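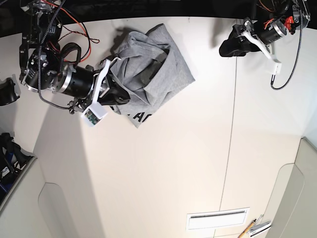 When Ifigeneia Economou joined Zenora as a perception engineer, she assumed, as most of us probably would, that the hard part of teaching a robot to handle laundry was the hand. She has changed her mind since, and over a long coffee she was kind enough to walk me through why. A mug looks like a mug from nearly any side, she told me, and a planner can make its peace with a mug. A T-shirt in a heap has no front, no top and hardly any edges you'd want to trust, and the moment you pick it up it becomes some other shape altogether (she does a very good impression of a sleeve giving up halfway).

So the software she and Rafail Triantafyllou have been building, which they call Clatilex, doesn't try to know the whole shirt. It looks for places worth holding – a hem, a corner, a bit of collar – and gives each one a score. Then it asks the planner a modest question: if one arm holds on here, where should the other one go? 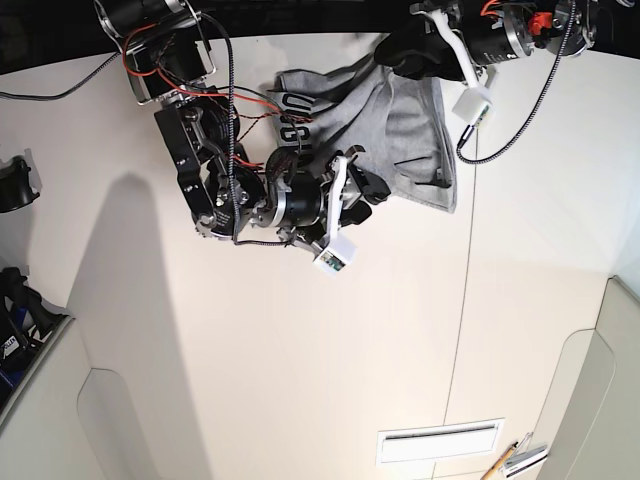 Rafail looks after that second half, and he talks about it the way some people talk about ballroom dancing. The 2 arms share a single plan, so neither can wander off and tug the cloth away from its partner. Early versions planned each arm separately and passed messages between them, and the delay, tiny as it was, made for a lot of stretched collars. The current version has been through 1092 logged attempts, and he has replayed 371 of them by hand, pausing and scrubbing back and forth in a viewer he wrote himself one rainy April because he couldn't stand the old one!

What he looks for, mostly, is the moment the score and the cloth stop agreeing. Overhead views are good at the big picture and poor at the last inch, so Clatilex leans on the wrist views as a grip closes, and those come with troubles of their own: low light, dark fingers in the way, and plenty of background that has nothing to do with shirts. 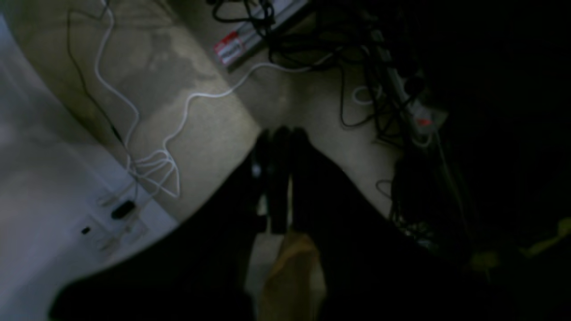

A view from the wrist, with cables across the floor beyond the gripper.

Teaching the software to ignore all that has taken up much of Ifigeneia's year, and she's still fiddling with it. Her next job is letting the planner say it isn't sure and ask for another look before it commits to a grip. Rafail would like that too, though he'd also like it to be quick about it.

Search Politis Type and press enter
Contact the features desk | © Politis Magazine | Back to top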